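Ticket 2225: Sweets order, wrong mix in the bag
Status: open, waiting on supplier
Site: Rallimthorpe tea room
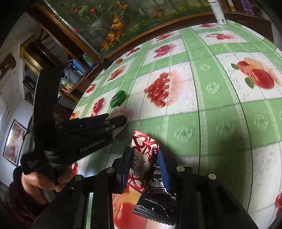 Crescencio Meléndez replied that the mix is within what the listing allows, as "assorted" covers any wrapper the packers have on the day, and asked us to close the ticket.

Not closing it. The Dorkura listing says 150 pieces, one flavour, red and white wrapper. The red and white one with the curly lines and the cloud label is what we paid for. The black one with XIANG on it isn't on the order, and neither is the pale pink one. If "assorted" was ever on the page I'd like to see where.

Tried so far:
- Checked the order form against the delivery note. Note says 150, form says 150. Neither says assorted.
- Tipped the lot out and counted it. 100 of the red and white. The rest is everything else.
- Rang Serrano, who did the delivery. They say the bag was sealed when they got it. Maybe so.
- Asked Nolum for the ingredients of the black ones. Got a link to their home page.

I can't put these out in the bowl without an ingredients list in English, and I don't read Chinese, so for now they stay in the back.

Update, 2000: second reply from Dorkura offers money off the next order. There won't be a next order until somebody explains this one. Asked again for the missing 50 or a refund on them.

Priority changed from low to normal.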